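When the Gripper Says Yes and the Jersey Says No
2022-03-29

Sebastian Crăciun picks up my call with his mouth full, apologizes, and asks if I mind talking about a failure while he finishes his lunch. I don't mind at all. I've been trying to get somebody at Solteo to talk to me about the jersey problem ever since I first heard it mentioned, and if the price is listening to a man eat a sandwich, fine!

Some background for anyone who's new here. Solteo makes software for two-armed household robots, and Crăciun looks after the part called Grivular, the bit that decides whether a hand is holding something. The job they'd set themselves sounds like nothing. There's a piece of clothing on a sofa, and the robot should pick it up and fold it. They do this over and over in a furnished room they call Bollesura (it was the name of a paint color, he says, and it stuck).

"Towels were fine," he tells me. "Towels were so fine that we got cocky. We had 200 towel folds in the log and the report looked beautiful. Then we moved to clothes that have more than one layer, and the report still looked beautiful, and that should have worried us a lot sooner than it did."

What went wrong is easy to describe and was apparently horrible to find. The robot would reach down, close its fingers, and report a good grasp. It would lift. And then it would carry on through the whole fold, very calmly, with nothing in its hand.
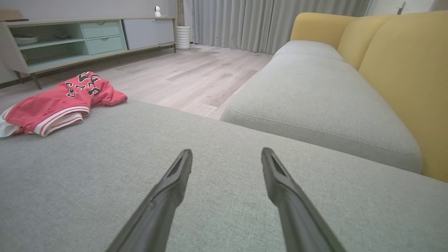 Fingers open over the seat cushion, with the jersey still off to the left.

I ask how a machine can fold something it isn't holding. He laughs, and I get the feeling he's been asked this by people who sign his paychecks.

"Because it believed the fingers. The fingers closed, they stopped a little short of fully closed, so there must be something between them, right? That was the rule. With a towel it's a decent rule, a towel is thick. But a basketball jersey is thin and it's slippery, and if you pinch just a tiny fold of it you get the same reading for maybe half a second. Then it slides out. And we only checked once."

Once! I make him repeat that, and he does, a bit more quietly.

"One check, right at the moment of closing. After that the software never asked again. It had its yes and it was happy."

So the arm would go up, swing over, come down and open, exactly as planned, and the garment would be lying wherever it had been lying before, or in a slightly worse heap. Every one of those runs went into the log as a success, and that's the part he still gets annoyed about. When the team finally sat down and compared the log with the recordings, they went through 200 garment attempts by eye. He won't give me the split. "It was bad enough that we canceled a demo," is as far as he'll go, and then he talks about his sandwich for a while.

I wanted to know why a jersey in particular. I'd assumed somebody had picked it as a nice bright target.

"The color helps, sure, you can always find it against a gray couch," he says. "But mesh-type fabric is nasty. It has trim that's stiffer than the rest, it has big printed numbers that don't bend like the cloth around them, it has armholes. You grab it by an armhole and you've lifted a ring. You grab it by the print and the print kind of pushes back. And when it's crumpled up you've got no idea which of those you're about to get."

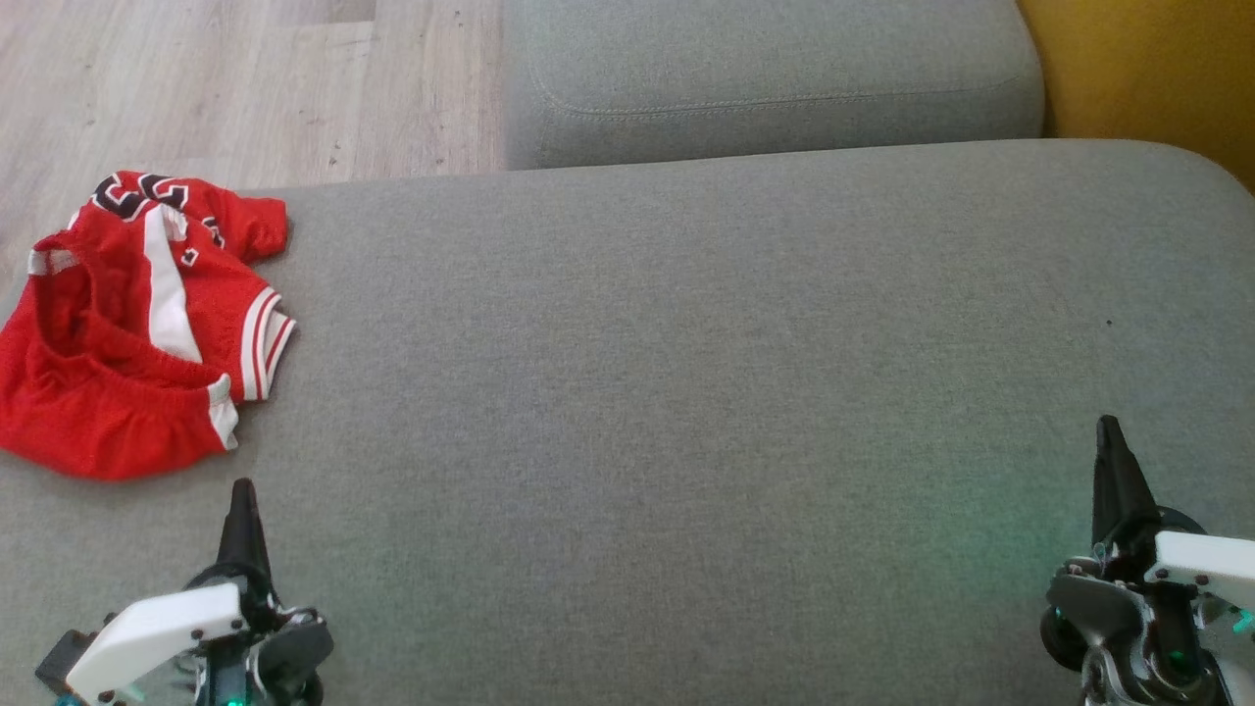

There was a second fault hiding under the first one, and this is where I started taking proper notes. Once they'd fixed the check, so that the hand kept asking itself whether it was still holding something, the empty-handed folding mostly went away. In its place they got something Crăciun likes even less. The robot began to squeeze.

"We told it, if you feel the cloth slipping, close harder. Which is what you'd do, and what I'd do. But we hadn't put a sensible ceiling on it. It would slip, squeeze, slip, squeeze, and now you've got two hard pointed fingers pressing into a seat cushion with a scrap of fabric in between. One time it had the cushion too. It had pinched the upholstery through the jersey and it was trying to lift the couch."

I'm sorry to say I laughed. He didn't, much.

"Okay, it's funny with a couch. But think where these things are supposed to end up. A couch is where people sit. If the arm can decide that a cushion is part of the laundry, I don't want to find out what it decides about somebody's leg under a blanket."

They stopped all two-arm work that afternoon. For 2 weeks nothing ran at Bollesura without a person standing at the stop button, and Crăciun says that person was usually him. The force limit was moved out of Grivular altogether and down into Kubo, the low-level controller, where the clever software can't talk it into anything. He was very firm on this point and went over it twice. If the upper layer wants more grip than Kubo allows, Kubo says no, the fingers open, and the arm backs away and waits.

"It drops things more now," he says. "I'm completely okay with that. A shirt on the floor is a shirt on the floor."

I asked whether the drops bother the people paying for it, and he said they did at first. There was a meeting (long, he says, with bad coffee) where somebody wanted to know why the new version was slower and clumsier than the old one. He put an old run and a new run side by side on the screen and let them watch the old one fold thin air. That settled it faster than any chart he'd made.

The grasping itself has changed too. The old approach went for the middle of the heap, from straight above. These days the robot looks for an edge or a flap, something that's already sticking out, and takes it close to the fingertips. Light-colored cloth next to a strong color turned out to be handy for this, he says, since the cameras have an easier time telling where one layer stops and another begins.
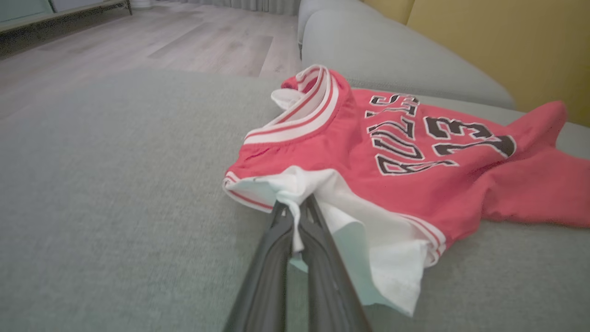 After the pinch comes what he calls the tug, and he's clearly proud of it, even though he insists it's the dumbest idea in the whole project. The hand lifts a very small amount, stops, and gives a little sideways pull. If the cloth comes along, good. If the resistance climbs too fast, the hand assumes it has hold of something fixed, like a cushion seam, and lets go. If there's no resistance at all, it's empty and it starts over.

"My mother does this," he says. "She picks up a sheet and shakes it once before she does anything with it. I watched her at home in August and I thought, well, there's the patch."

It isn't solved, and he didn't pretend it was. Layers are still a headache. The tug can tell the robot that it has some cloth, but it can't tell it how many pieces, and a garment with another garment or a lining tangled up in it can come up as one lump or as half of one. The camera near the hand helps until the fingers themselves block the view, and then it's back to feel. He'd like better sensing at the tips. He'd also like the log to stop using the word "success" for anything a person hasn't looked at, and on that one he's already gotten his way. Every run now gets marked "unreviewed" until somebody has watched it, and they pull 20 for a second viewer who hasn't seen the first person's notes.

"People hate doing it," he admits. "It's boring. You sit there and watch a red shirt get picked up off a gray couch, again and again. I hate it too. I did a whole stack of them this morning."

Before we hung up I asked what he'd say to another small team working on the same kind of thing — laundry, dishes, whatever — who've got a log full of green check marks and a demo coming up. He thought about it long enough that I could hear him fold up the sandwich paper.

"Watch the video with the log closed," he said. "Write down what you think happened. Then open the log."

He had to run after that. There was somebody at the stop button waiting to be relieved, and it was his turn until five.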